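4.3 Checking the gripper cables and the two-arm reach

Do this check after every change of a gripper, and each time the cell was moved. Two persons are not necessary, but the second person must know where the stop button is.

1. Set the speed limit to 70 mm/s in the Vukon panel.
2. Clear the table. Leave only one small clear plastic container near the middle.
3. Start the program "Reach both". The arms come in from the left and from the right, low above the table.
4. Look at the black cable on each arm. It must hang in a free arc and not pass between the fingers.
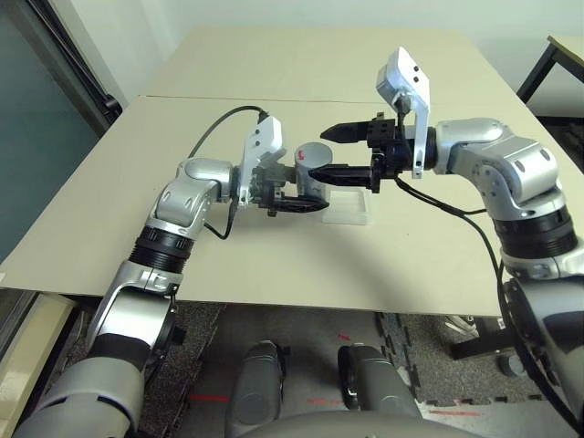
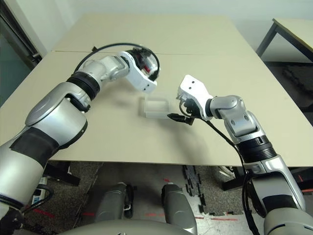
Fig. 4-2. Both arms over the table, with the grippers near the clear plastic container.

5. Stop the program and turn each wrist by hand to 90 degrees, then back. If the cable becomes tight, open the clip and give more length.
6. Repeat step 3 with a small cylinder on the table next to the container. The fingers must not push the container away.

CAUTION: Do not put your hand between the grippers when the panel shows "Ready". The arms can start without sound.

NOTE: The table has a seam between its two panels. Keep the container on the near panel.

After 400 hours of work, replace both cables (Kornent spare set, see chapter 7). Write the change in the cell log. Questions about this section please send to Vicente Ocampo.

Section revised May 25, 2026.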